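Brerkgate Home
Bath > Vanities > Single Sink

Levton Single-Sink Bathroom Vanity, White Oak

$1,918
Price includes cabinet, top and sink. Faucet and drain sold separately.

The Levton is a freestanding vanity for a main or guest bathroom. The cabinet comes fully assembled, with the top packed in its own carton so two people can carry the pieces up a staircase. The face frame and doors are solid white oak with a clear matte finish. The box is plywood, sealed on the inside as well as the outside, and the back is left open for plumbing.

Two soft-close drawers sit to the right of the sink cabinet. The upper one is shallow and sized for toothbrushes, razors and the like. The lower one is deep enough for rolled hand towels or a hair dryer. Both come all the way out on full-extension slides, and both can be removed without tools for cleaning. 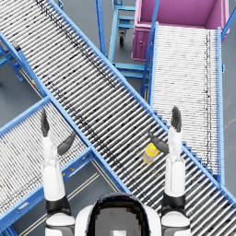 Can the Levton be installed on a floor that isn't level?

Each leg has an adjustable foot that turns by hand. Set the cabinet in place, put a level across the front rail and then the side, and turn the feet until it sits flat. Do this before you screw the cabinet to the wall studs and before the top goes on. If the floor is too far out for the feet to make up, use shims under the low side and trim them flush.

Tops

The standard top is white quartz with an undermount sink already attached. It has an eased front edge and comes with a loose backsplash that you set in silicone. You can leave the backsplash off if you plan to tile down to the counter. The Dramstead top, in gray quartz, is available at extra cost and takes the same sink. Both tops are drilled for a widespread faucet. A single-hole version can be ordered in white only.

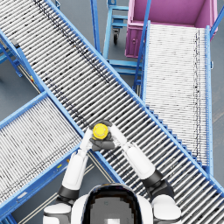 Both hands around a small yellow object, over the roller conveyor.

Before you order

Measure the wall from the finished surface, with any tile and trim in place. Check that the bathroom door and the shower door will clear the drawers when they are open. Note where your drain comes out. A drain in the wall will fit the open back with no changes, but a drain that comes up through the floor may need the cabinet bottom cut. We don't recommend cutting the center rail.

The assembled cabinet weighs roughly 100 pounds without the top. If your stairs have a tight turn, measure there too. 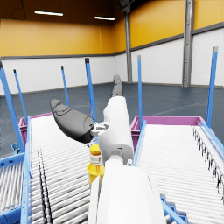

Older vanities are often shallower than this one, so look at the flooring around the one you have now. If the tile stops at the edge of the old cabinet, the new legs may land partly on bare subfloor and you will need to patch it first. The same goes for paint behind the old backsplash.

Hardware

Knobs and pulls are from the Cronin line and come in brushed nickel, black or aged brass. They are packed in the upper drawer. The drawer fronts are predrilled, but the doors are not, so you can put the knobs where you like.

Care

Wipe the oak with a soft damp cloth and dry it. Don't use bleach or scouring powder on the wood or the quartz. Standing water at the base of the legs should be wiped up the same day.

Delivery and returns

Ships by freight within 12 business days. The driver will call to set a time. Open both cartons and check the sink for chips before you sign. Unused vanities can be returned in their original cartons. Tops drilled to order can't be returned.

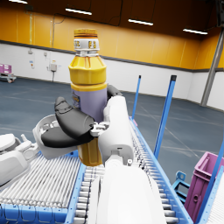
Yellow-capped bottle held upright above the rollers.

Also in this line: Levton Double-Sink Vanity, Levton Linen Tower, Levton Framed Mirror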